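15 de agosto de 2022

Cuaderno de rutas – ventanas de entrega, tercer asalto

Retomo donde lo dejé, que era exactamente en el mismo sitio donde lo había dejado la vez anterior: el planificador propone rutas preciosas que ningún conductor puede cumplir. Cortas, compactas, con un coste total que da gusto enseñar en una reunión. Luego sale la furgoneta y a la cuarta parada ya va tarde.

Para quien lea esto sin contexto (hola, Po-yen): el juego de datos es el del reparto de Osham, 98 paradas, todas con ventana horaria, 8 vehículos. Los pedidos salen del almacén de siempre y hay dos tipos de parada, entrega simple y entrega con montaje. Las de montaje son las que nos amargan la vida.

Configuración de partida. Matriz de tiempos calculada con Rella, perfil de furgoneta, sin tráfico. Optimizador Vaneck en su versión estable, penalización blanda por llegar tarde, penalización dura por exceder la jornada. Tiempo de servicio fijo: 8 minutos por parada, sea lo que sea lo que haya que hacer allí. Este último dato lo puse yo en enero «de forma provisional». Lo escribo para que conste quién fue.

Primera ejecución de la mañana. Sin cambios, solo para comprobar que reproduzco el resultado anterior. No lo reproduzco. Media hora perdida hasta ver que la semilla aleatoria no se guardaba en el fichero de configuración, sino en una variable de entorno de mi otro portátil. La he metido en el fichero. Ahora sí coincide, parada por parada.

Segunda ejecución. Separo el tiempo de servicio según el tipo: 8 minutos para la entrega simple, 12 para el montaje. Pensaba que doce era generoso. Pao-chu miró la pantalla por encima de mi hombro y preguntó si yo había montado alguna vez una estantería en un tercero sin ascensor. Le dije que el modelo no contempla ascensores. Me contestó que los clientes tampoco.

Resultado: las rutas se alargan un poco, el número de vehículos no cambia, desaparecen algunos retrasos del principio de la tarde. Los del final siguen ahí, intactos. El coste total empeora, cosa lógica: antes mentía y ahora miente menos.

Tercera ejecución. Añado un tiempo de aparcamiento aparte del tiempo de servicio, y solo cuando la parada cambia de calle. Si dos entregas caen en el mismo portal, la segunda no paga aparcamiento. Suena trivial y me ha costado lo que quedaba de mañana, porque Vaneck entiende «mismo sitio» como coordenadas idénticas hasta el último decimal. Nuestro geocodificador no devuelve dos veces el mismo punto para el mismo portal ni por casualidad. A veces lo pone en la acera, a veces en el patio interior, y una vez en mitad de un estanque.

Arreglo: agrupo por dirección normalizada antes de geocodificar y asigno un único punto a cada grupo. Chapucero, pero funciona con este juego. Con direcciones que llevan bis, escalera o «junto a la farmacia» no quiero ni saberlo. Pendiente.

Con los grupos hechos, el optimizador por fin junta las paradas vecinas en una misma visita. Antes teníamos a dos furgonetas distintas llegando al mismo edificio con un rato de diferencia, cosa que el cliente encuentra poco seria y el coste total encontraba perfectamente razonable.

Comida. El café de la máquina sigue siendo marrón, que es lo mejor que se puede decir de él.

Tarde. Me pongo con los giros a la izquierda. Lu lleva semanas quejándose de una ruta concreta en la que el planificador le hace cruzar la avenida tres veces. (Lu es el módulo de validación, no una persona; el nombre lo heredamos y ya es tarde para cambiarlo. Quien haya entendido que tenemos un compañero muy quejoso tampoco va desencaminado.) Lu coge la ruta propuesta, la reproduce sobre el mapa con maniobras y compara. En las rutas del centro encuentra diferencias que no salen en las del polígono.

Lo que pasa es lo siguiente. La matriz se calcula de punto a punto sin tener en cuenta en qué acera queda la furgoneta al llegar. Salir en sentido contrario no cuesta nada en la matriz; en la calle obliga a dar la vuelta a la manzana. Con una sola parada no se nota. Con la jornada entera, se va acumulando, y eso explica los retrasos de última hora que la segunda ejecución no tocó.

Rella permite forzar el lado de la calzada en origen y destino. Lo activo. Falla el cálculo entero: hay puntos que quedan inalcanzables porque el acceso por ese lado está marcado como peatonal. Pruebo la variante flexible, que prefiere el lado bueno y acepta el otro si no hay remedio. Esta sí termina. Tarda casi 400 segundos en generar la matriz, muchísimo más que antes, aunque solo hay que hacerlo una vez al día y de madrugada, cuando el servidor no tiene vida social.

Cuarta ejecución, con todo puesto: servicio por tipo, aparcamiento por grupo, lado de calzada flexible. Anoto lo que veo sin adornarlo.

El coste total es el peor del día. Las rutas son más feas en el mapa, con un par de bucles que a primera vista parecen un error. Los he revisado con Lu y no lo son: es la vuelta a la manzana que antes fingíamos que no existía. La diferencia entre lo planificado y lo que calcula Lu baja mucho en las rutas del centro. En las del polígono apenas se mueve, y me parece bien, allí se aparca donde se quiere.

Queda una ruta rebelde, la que acaba junto al río. Sigue saliendo tarde en las dos últimas paradas. He probado a quitarle una y dársela al vecino y entonces llega tarde el vecino. Sospecho de las ventanas más que del algoritmo: ambas paradas piden exactamente la misma franja, están en orillas opuestas y el puente queda lejos. El optimizador no construye puentes. Habría que llamar al cliente, un procedimiento que la documentación de Vaneck no describe.

Discusión con Po-yen por el chat, resumida para que no se pierda:

Él quiere volver a la penalización dura por llegar tarde. Argumento: si la ventana está prometida, está prometida. Yo digo que con penalización dura el optimizador deja paradas sin asignar y se queda tan ancho, y luego alguien tiene que meterlas a mano a primera hora, con peor criterio y más prisa. Él dice que al menos así se ve el problema. Tiene parte de razón y me fastidia. Acordamos dejar la blanda con una pendiente más agresiva pasado el margen, y sacar un aviso por cada parada que se salga. El aviso lo lee él.

También propone aprender los tiempos de servicio del histórico y dejar de inventarlos. De acuerdo en principio. El histórico que tenemos lo rellenan los conductores pulsando «entregado», y hay quien pulsa al llegar, quien pulsa al irse y quien pulsa todas juntas al final de la jornada desde el aparcamiento del almacén. Según los datos, hay un conductor que entrega la mitad de la carga en un solo minuto. O lo ascendemos o limpiamos los datos.

Nota para Pao-chu: el informe comparativo no debe llevar el coste total en la primera columna. Todo el mundo mira esa cifra, ve que sube y deja de leer. Pon primero la desviación respecto a Lu y las paradas fuera de ventana. El coste, a la derecha, donde solo llegan los valientes.

Cosas rotas que he ido encontrando y no he arreglado:

– El exportador escribe la hora de salida en UTC y la de llegada en hora local. Hay furgonetas que parecen tardar mucho en la primera parada. No tardan.
– Si una parada no tiene tipo, se trata como entrega simple sin avisar.
– El visor pinta dos vehículos con el mismo verde. He estado un buen rato estudiando una ruta larguísima que eran dos.
– El descanso del conductor se coloca siempre entre paradas, nunca durante una espera, aunque la espera sea más larga que el descanso.

Lo del descanso es más serio de lo que parece. En la cuarta ejecución hay una ruta que espera a que se abra una ventana, entrega y acto seguido para a descansar. Cualquier persona lo haría al revés. Vaneck tiene una opción para solapar ambas cosas, está en la referencia de parámetros, y al activarla el resultado no cambia en absoluto. O no la estoy pasando bien o es decorativa. Abro incidencia y adjunto el caso mínimo.

Para la próxima sesión: repetir la cuarta con otras semillas antes de creerme nada, preparar el caso mínimo del descanso, preguntar en almacén si se puede mover una de las dos ventanas del río. Y revisar las direcciones con bis, que las he visto de reojo y son más de las que me gustaría.

La configuración de hoy queda en la carpeta compartida, con la semilla dentro. Esta vez lo he comprobado desde otro equipo. 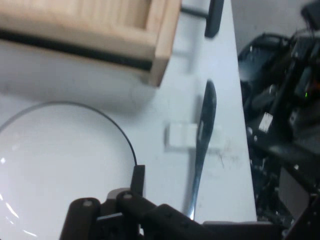 Bandeja de madera clara y plato blanco sobre la mesa.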